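Laundry corner notebook
January 30, 2023

Back at the folding work after too long away from it, and it was so nice to have a whole afternoon for it! The Zirnside towels came out of storage stiff as boards, so I started by refolding all of them the way we settled on last May (long edge first, then thirds) and putting them on the shelf by the door in stacks of 8. The old half-folds had left hard creases that I don't think will ever come out, but they're fine for practice pieces and I'd hate to throw them away.

The Pistirard cotton is still my favorite to fold. It stays where you put it, and it forgives you if your corners wander a bit. The Tratuvix blend is the slippery one, and I had to redo the same pillowcase 2 times before it would lie flat. I've moved it to its own bin, number 408, with a note on the lid so whoever comes next doesn't mix it in with the cotton (I did that myself in the fall and spent a whole morning sorting it out again). 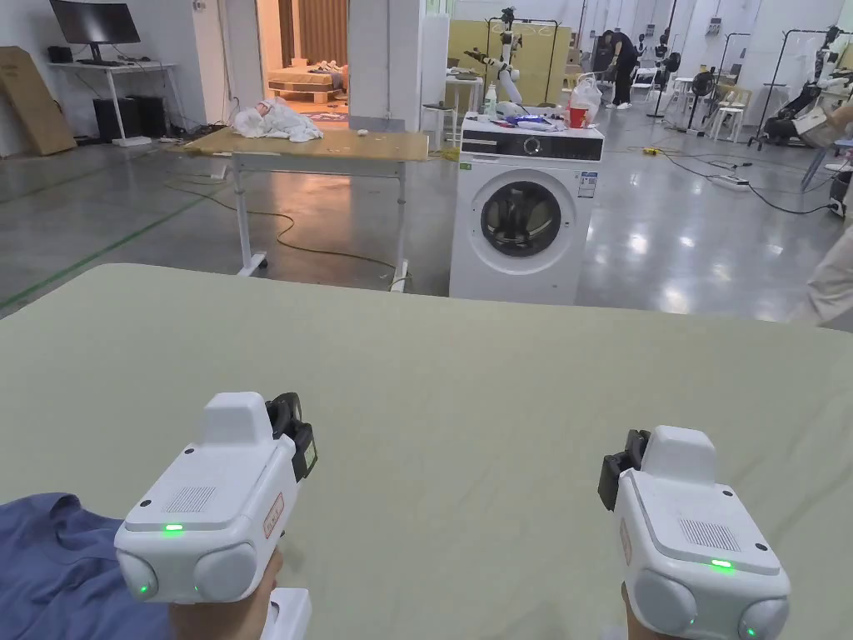
Folding goes so much better on a covered table than on a bare one, and I wish we had done it sooner. The cloth has just enough grip that a folded piece keeps its edges while you reach for the next. I do like the sage green, too, as the blue-violet fabric shows up well against it and so would any of the whites. Next job is the top of the washing machine, where the bottle, the red cup and the plastic bag need to find another home, and then the crumpled white cloth on the wheeled table, which I'd like to go through piece by piece before it gets folded.

Still to do: ask Zupan for more of the plain cotton, and print new labels for the bins.

542 views · 8 comments · 2 shares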